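Ticket: Cable slack on two-arm cell, Siltby lab
Opened by: Khang Sầm
Assigned to: Mitsuko Okabe
Priority: Normal
Status: Open, pending operator sign-off
Date opened: Sep 7, 2021

Issue
The bowl-sorting cell was stopped during a routine check against the Jarnby cable rule, section on external cable runs. The rule states that no external cable may enter the shared work area below wrist height, and that slack at the base must be secured. The reporter asked whether the cell may continue to run under the January approval.

Log

1. Initial review (Okabe). The cell was reviewed with both arms over the table and bowls in and out of the tray. Each arm carries one external cable from the gripper end back toward the base, with a free loop over the front surface. The loops are not addressed in the January approval.

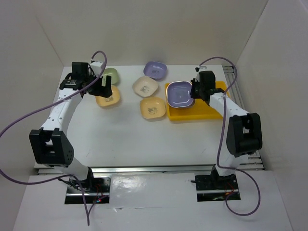 2. Task limits (Sutherland). Speed in the shared area is to stay at or below 160 mm/s until this ticket is closed. The previous setting was 2000. The change was entered in the controller and read back by a second person, as required.

3. Two-arm holds (Okabe). The approval covers tasks in which both grippers hold the same bowl. During such a hold, neither arm may be commanded alone. If one arm faults, the other is to stop in place - it is not to open its gripper. Nga Âu confirmed that the written procedure already says this, but on a page that operators do not normally consult. The text will be moved to the start sheet.

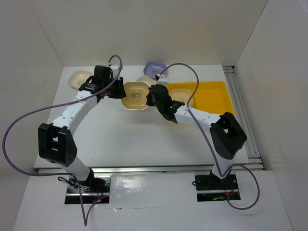
Both arms at a single bowl, tray at right.

4. Cable routing (Vidmar). Clips are requested along the forearm link of each arm. Adhesive tape is not an accepted fix under the rule. Clips are on order from Rácz, part 4000-70.

Interim instruction
Operators shall check both cable loops before each run and record the check on the start sheet. Any contact between a cable and a bowl or the tray is to be reported on this ticket, including contact that does not stop the task.

Remaining actions
Okabe: revise start sheet and send to the Britoston office.
Vidmar: fit clips, repeat full reach test on both arms.
Sầm: confirm and sign.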